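Small Kitchen Tips: Getting the Most Out of a Single Induction Burner

I have been cooking on one portable burner since last December, when our old range gave out, and I'm still a little in love with it! It takes up hardly any room, it boils pasta water before I've finished chopping the onion, and when dinner is done I can lift the whole thing off the counter and wipe underneath. (Try that with a stove.) A few of you wrote in to ask how I manage, so these are the habits that stuck.

Check your pans with a magnet first. Take one off the fridge and hold it to the bottom of each pot. If it grabs firmly, you're in business. If it slides off, the burner won't see the pan at all, however nice the pan is. I lost a favorite copper pot this way, and it now holds wooden spoons.

Start lower than you think. Nonstick especially! An empty nonstick pan on a high setting gets far too hot in no time, and the coating suffers for it. I put the oil or the water in before I touch the knob, and I rarely go past the middle for anything but boiling.

Lift, don't drag. The glass top is tough, but a grain of salt under a pan will scratch it, and then you get to look at that scratch every morning over your oatmeal.

Turn the handle to the side. With the burner out on a table there's no back wall to tuck it against, so I point mine to the right, where my hand goes anyway, and keep it well in from the table edge. My neighbor Baltazar Ponce is left-handed and does the opposite.

Give the lid a home. Mine goes flat on the table next to the burner, knob up, always on the same side. If it has been steaming, put a folded dish towel down first or you'll be chasing a puddle.

Coil the cord before you put anything away. A loose cord will find a way to pull a pan with it. I make a loose loop, as wide as a saucer, and leave it behind the burner with the plug where I can find it. Don't wind it tight, and don't wrap it around a burner that's still warm.

Let it breathe. These have a fan, and the fan needs a few inches of clear space. I keep 4 inches free on every side, and no tablecloth under it, ever.

Clean the top once it has cooled. A damp cloth with a drop of dish soap does nearly everything. For a burnt-on ring of milk, I spread a paste of baking soda and water, leave it for 10 minutes with a wet cloth on top, and wipe it off in circles. It comes up beautifully!

Next time I'll get into rice, which took me a good many tries on this burner and is finally worth eating.

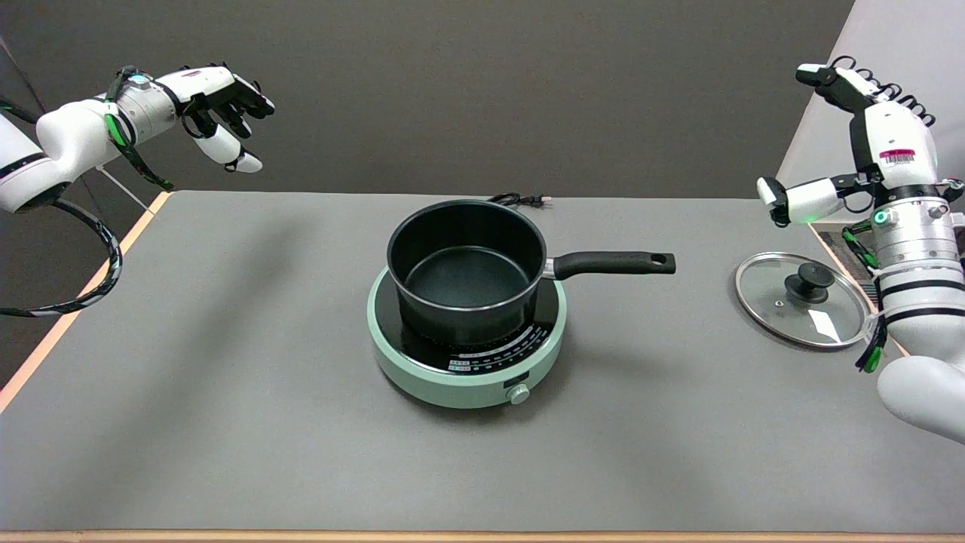
Saucepan on the burner, handle to the right, lid within reach and the cord coiled at the back.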